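# Valtden collects kitchen examples in Flornness homes

Valtden has started the second round of its home recording project in Flornness. Thirteen households are taking part, and each one does everyday kitchen jobs with a pair of hand-held grippers. The recordings will be used to train Egan, the company's learning system for two-armed robots. The first round ended in May with 890 usable recordings.
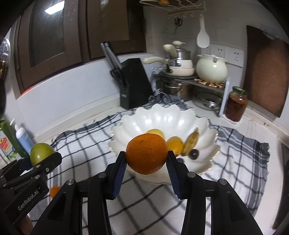

Fruit was chosen for the opening task. People pick up pieces one at a time and move them in or out of a bowl, using both hands. A mandarin fits neatly between two ridged finger pads, but a banana has to be approached from the right angle. Each household is asked for 300 recordings, in its own kitchen and with its own dishes.

"We want the counters the way people keep them," said Annunziata Marras, who runs the project. Sessions last up to 3 hours, with breaks. Homes in Tudholm will be added once the Flornness recordings have been checked.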